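Chapter 4
The Keyboard and the Case

In this chapter
The order of the keys
Parts found around the keyboard
Cleaning and routine checks
Keeping a service record

A piano in a school or a church hall is used by many people in the course of a week, and most of them never look past the keys. Someone who has to care for the instrument needs to know a little more. This chapter deals with the parts that can be reached without tools. The strings and the action are left for Chapters 5 and 6.

Start with the keys. The white keys run in an unbroken row. The black keys stand behind and between them in groups of two and three, and the same pattern repeats from one end of the keyboard to the other. To find C, look for any group of two black keys and take the white key just to the left of it.
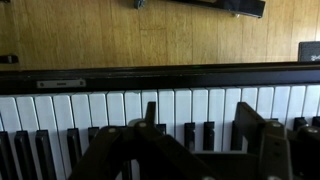

Behind the keys is a rail, often finished in gloss black, and above it the wooden panel of the case. Dust settles where the rail meets the keys. Use a soft dry brush and work from left to right. A cloth that is only slightly damp may be used on the key tops, but no water should run down between them — the wood underneath swells, and a swollen key sticks.

Small metal fittings on the rail and the case should be left alone unless they are loose. A loose screw is a common source of buzzing, and it is often blamed on the strings. Play each note firmly and listen before you write down a fault.

Bongani Oosthuizen looked after the practice pianos at the Inmont music school for many years. His service book has 353 entries, and 80 of them concern nothing more than a sticking key or a rattle in the case. We use pages from that book in the exercises, with his spelling corrected.

Words to know
Fallboard: the hinged cover that protects the keys.
Music rest: the ledge or bar that holds the sheet music.
Key top: the thin covering on the upper face of a key.

4.1 Naming the keys

Each white key is named with one of seven letters, A through G. After G the letters begin again at A.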